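Clearing a false grip on the Zutuma two-finger gripper
Prokero bench notes, January 2024

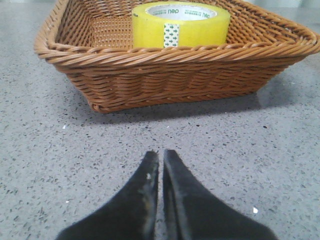

Wrist camera view before the approach: fingers closed, tape roll behind the basket rim.

A false grip is when the controller reports an object held and the fingers hold nothing. The arm then carries on with the lift, the transfer and the release, and the job log shows a clean cycle. We had this fault on the basket-picking job in December. The steps below are the ones that cleared it. They apply to any Zutuma gripper with soft finger pads and controller software 24 or later.

Symptoms

The status line reads HELD within a second of the close command.
The finger gap reported by the encoder is small but not zero.
Code 402 may appear at release. It may also not appear, so do not use it as the only test.

Before you start

Switch the cell to manual and lock out the arm at the wall panel. A gripper in false grip will open without warning when the fault is reset. Keep hands away from the fingers until the status line reads IDLE. Pascal Texier had a fingertip pinched doing this with the cell still in auto, and the lockout step was added to the sheet the same day.

Step 1. Check the closed view

Close the fingers with nothing between them and look at the wrist camera. Tapered fingers should come together with a thin, even gap. Compare it with the view saved when the pads were fitted. If one tip leads the other, stop and go to step 4.

Step 2. Inspect the pads

Look along the inner edges for scuffs, pale dust and worn spots. Dust by itself wipes off with a dry lint-free cloth. Do not use solvent on the pads. A whitish spot that stays after wiping is wear, and the pad should be changed if a fingernail catches on it.

Step 3. Reset the closed position

The controller decides that something is held when the fingers stop short of the stored closed position. Worn or swollen pads move the real stop, and the stored value is then wrong.

Open the service page and select Finger, then Zero.
Set the closing force to 200.
Run the close command three times and accept the last reading.
Save, then cycle power. The new value is not used until the controller restarts.

On our unit the stored value was 254 counts off. Apolline Marty found it by reading the encoder page during an empty close.

Step 4. Check finger alignment

Loosen both clamp screws a half turn, close the fingers at low force, and tighten the screws alternately. Repeat steps 1 and 3 afterward. Zeroing done before alignment is wasted.

Step 5. Review the approach

A basket rim can cause the same symptom. With the roll standing on its side and its lower part hidden behind the rim, a straight approach at counter height meets the woven wall first. The fingers can close on the weave, report HELD, and drag the basket on lift. Raise the approach point until both tips clear the rim at its highest place, then come down from above.

Step 6. Test

Run ten empty closes in manual. Every one must read EMPTY. Then run ten picks with a tape roll at reduced speed, one person at the stop button. If a single empty close reads HELD, return to step 2.

If the fault comes back within a shift, replace both pads as a pair and send the old ones to Virgil Pascu with the encoder log.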